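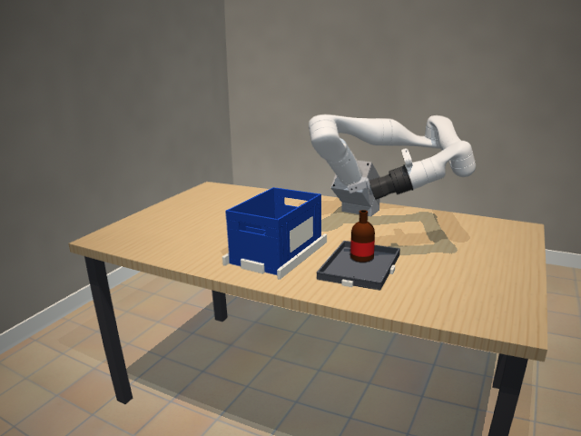
Cellule en simulation, bras, caisse bleue et plateau gris.

Compte rendu de la réunion « préhenseurs », projet Kireo
Istville, 14 août 2026
Présents : simulation, mécanique, achats, exploitation. Excusé : qualité.

1. Approbation du compte rendu précédent

Approuvé, avec une correction demandée par l'exploitation : le compte rendu disait que le passage au préhenseur Obi était « acquis ». Il était « envisagé ». La phrase est modifiée.

2. Résultats de la comparaison Obi / Burlow

La simulation présente les essais de mise en caisse. La tâche est la même pour les deux préhenseurs : prendre une bouteille sur le plateau et la placer dans la caisse. Le bras, la table et le contrôleur n'ont pas été changés entre les deux séries.

Total : 372 essais. Obi en réussit 204 sur sa série. Burlow fait moins bien, mais sa série comprend 66 essais lancés avec une ancienne version du réglage de force, et la simulation ne sait pas dire s'il faut les garder.

La mécanique fait remarquer qu'un classement établi dans ces conditions ne vaut pas grand-chose. Les deux séries n'ont pas la même longueur, les positions de départ n'ont pas été tirées de la même façon, et le tableau distribué en séance donne des pourcentages à deux décimales. Demande est faite de retirer les décimales.

L'exploitation demande ce qui compte comme une réussite. Réponse : bouteille lâchée à l'intérieur du volume de la caisse. Une bouteille posée de travers sur une cloison est donc comptée comme bonne. Plusieurs participants découvrent ce point en séance. La simulation répond que le critère figure dans la fiche d'essai depuis janvier. C'est exact, mais il faudra le changer quand même.

3. Bouteilles couchées

Point ajouté à la demande de la mécanique. 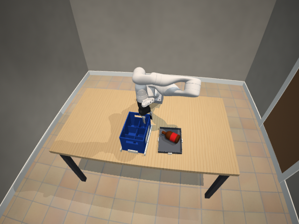
Les essais où la bouteille se retrouve couchée dans le plateau sont aujourd'hui rangés dans la catégorie « autres », avec les arrêts du contrôleur et les dépassements de temps. La mécanique estime que c'est justement ce qu'on veut savoir d'un préhenseur à doigts fins : s'il renverse l'objet à l'approche, au serrage ou au retrait. La simulation propose de reclasser les essais à la main à partir des enregistrements. Accord, à condition que la personne qui reclasse ne sache pas quel préhenseur était monté. Objection de la simulation : les doigts se voient à l'image. On masquera ce qui peut l'être.

Les achats rappellent que le fournisseur Burlow attribue les chutes au frottement choisi dans le modèle. C'est possible. Le même argument peut servir à Obi, et aucune des deux valeurs de frottement n'a été mesurée chez nous.

4. Passage au banc réel

Les achats souhaitent une décision ce mois-ci, l'offre d'Obi étant limitée dans le temps. L'exploitation s'y oppose : aucun essai physique n'a été fait et la caisse compartimentée laisse peu de marge aux doigts. La mécanique est du même avis. La simulation considère que les résultats suffisent pour écarter Burlow ; elle est seule de cet avis.

Pas de décision d'achat. Les achats demanderont un prêt aux deux fournisseurs.

5. Actions

Simulation : refaire les deux séries avec le même tirage de départ et le même réglage de force ; supprimer les décimales.
Simulation et mécanique : nouveau critère de réussite, bouteille debout dans un compartiment.
Mécanique : mesurer le frottement sur 4 bouteilles du stock.
Achats : demandes de prêt, sans engagement de volume.
Qualité : relire la fiche d'essai avant toute nouvelle série.

6. Divers

Le nom « campagne de validation » est contesté par l'exploitation. On écrira « essais préliminaires » dans les documents du projet.

Prochaine réunion à fixer après réception des réponses des fournisseurs.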